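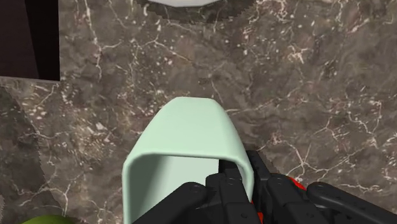

The minutes of the February meeting were agreed. Fasil Assefa reported on the petition asking Jarnonley Council to restore same-sex couples' names to the joint tenancy register, which had gathered 1,700 signatures. The council's reply was read out and considered unsatisfactory. On the reception counter at Firnwood House, it was agreed that the dark marble with pale veins made small printed notices hard to pick out, and that the helpline cards should be reprinted on plain yellow stock.

Housing casework: 14 new enquiries were received, 3 of them concerning refusal by private landlords. Two were referred to Gebreyes Solicitors.

Training: the Plaver Trust has offered a grant towards sessions for letting agents. Places would be limited to 65. The offer was accepted.

Action: F. Assefa to write to the council's head of housing and circulate the draft before it is sent.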